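The Flellosley Ferry
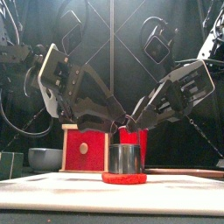

Fiction by Kalliopi Kyriakidis
Posted in: Short stories, Tuesday reads

Missed it. Of course she missed it. The ferry was already past the breakwater, lights on, and Dora stood on the ramp with a suitcase that had lost a wheel back at the bus station.

"Next one's at ten," said the man in the ticket window.

"Tonight?"

"Tomorrow."

She put the suitcase down. January. Wind coming off the water like it had a grudge. Her phone at 2 percent, and one message, from her brother, which she had read on the bus and again in the bus station bathroom. Come if you're coming. No name, no period. Well – she was coming.

"Is there anyplace open?"

"Gagnon's. Up the hill. Tell her Lorne sent you, she'll charge you the same but she'll be nicer."

Up the hill. The suitcase dragged and bumped and at one point fell over completely and she just let it lie there a second. Then up again. A church, a closed bait shop, a row of houses with the curtains pulled. A dog behind a fence that couldn't be bothered to bark.

Gagnon's was a kitchen with a sign on it. Four tables. A big woman in a cardigan looked up from a crossword.

"Missed it?"

"Lorne Campbell sent me." She had read his name off the badge. It seemed more official that way.

"Lorne sends everybody. Soup or eggs?"

Soup. It came too hot and she ate it anyway, burned her tongue, kept going. Bread. More bread. The woman went back to her crossword and did not ask, and it was the not asking that did it. Dora said it to the bowl.

"My father's over there. On Skunus. My brother says it's days."

The pen stopped. "Which house?"

"The yellow one. By the slip."

"Pete's girl."

She hadn't been Pete's girl in a long time. She'd been a name on a Christmas card, then not even that. They had fought over money, 970 dollars, a truck he sold that she said was hers. It was hers. She'd been right about it for so long and she couldn't remember now what color the truck was. Green? Green maybe.

The woman got up, went to the phone on the wall and dialed without looking anything up.

"You still got the Firkerum in the water? ... I know what time it is. ... I know what the wind is, I've got a window. Pete's girl is here." A long quiet. "The daughter. Yes. With the suitcase." She hung up. "My nephew. He'll want 200 for it. Give him forty and he'll be happy."

"I have sixty."

"Give him forty."

They went down the hill together, the woman in her slippers, carrying the suitcase under one arm like it was a loaf. Lorne's window was dark. At the end of the dock a small boat was banging against its tires and a boy in orange was bent over the engine, swearing at it, then not swearing, then the thing caught.

"Sit low," he said. "Hold on to that. No – that."

She sat low. The water was black and came over the side right away, into her shoes, and she thought about what she'd say when she got their. Not sorry. She wasn't ready for sorry. Maybe she'd ask him about the truck. What color it was. He'd remember, he remembered every vehicle he ever owned, he would lie there and tell her the mileage.

Behind them the kitchen light got small. Ahead there wasn't anything yet, and then there was, one lamp, low down, just were the slip ought to be.

"Somebody's up," the boy shouted.

She held on with both hands.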